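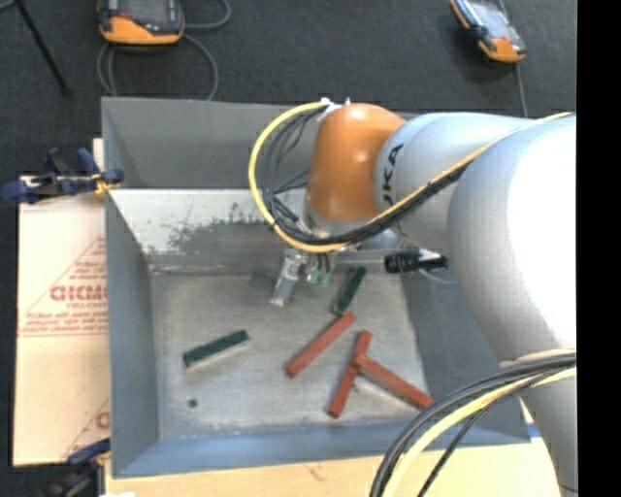 Bin with three red and three green blocks, arm in from the right.

Aug 19, 2022

Sculpture install at Drevomus, courtyard rooms. Layout from Hamada came back with changes. The tall bronze moves from the fountain room to the west arcade, and the two plaster heads swap plinths. Floor plan on the shared drive is now out of date, use the marked-up print until I redraw it.

Measured the arcade again. Clear width between columns is 344 cm at the north end and less at the south, where the old stone step sticks out. The bronze crate goes in from the north only.

Plinths: 19 delivered, 6 still to be painted. The lime wash on the first lot dried patchy. Second coat over a thinner first coat looked better on the test board, so the rest get done that way. Leave 30 hours before anything is set on them.

No drilling into the old walls, confirmed again today. The hanging pieces in the upper gallery need freestanding frames. Grakari can make them in mild steel, unpainted, feet padded with felt. Asked for a price on two sizes. The smaller one may be too light for the mirror work, need to check its weight against the loan form.

Tokgate sent the label text. Title for the carved bench is spelled two ways, wrote back to ask. Labels go on the plinth sides, not the tops.

Light in the fountain room is harsh after lunch. Try muslin on the two west windows. By November the sun will be lower and this will have to be looked at again.

To do: redraw plan, order felt, photograph the chip on the left plaster head before it moves.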